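Home Contents Random article Recent changes Help

Plaid (pattern)

Plaid is a pattern of crossed horizontal and vertical bands in two or more colors. In woven cloth the bands are formed by dyed yarns in the warp and the weft. In printed cloth they are applied to one face after weaving. The smallest unit that repeats is called the sett.
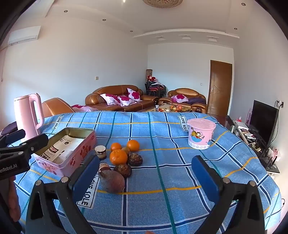
What is the difference between plaid and check? A check normally uses bands of equal width in two colors, while a plaid uses bands of different widths and often more colors. The trade does not apply the terms strictly.

Construction

Most woven plaids use a plain or a 2/2 twill weave. Where bands of the same color cross, the color is solid; where different colors cross, the eye reads a blend. A sett with 7 colors therefore gives 21 possible blends. Setts for household cloth are usually larger than those for shirts - a repeat of around 9 inches is common on bedding at the Mudport mills.

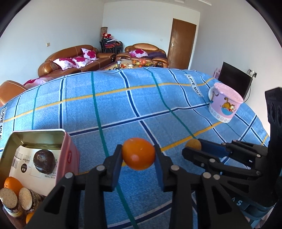

Light-blue plaid bedspread with navy, teal-green and yellow stripes.

Matching

Panels are joined so that the bands continue across the seam. Tseng's method, described by Wen-hsiung Tseng, pins every second band before stitching. Erlinda Tagle later adapted it for bias-cut panels, which stretch under the needle.

See also: Gingham - Tartan - Windowpane check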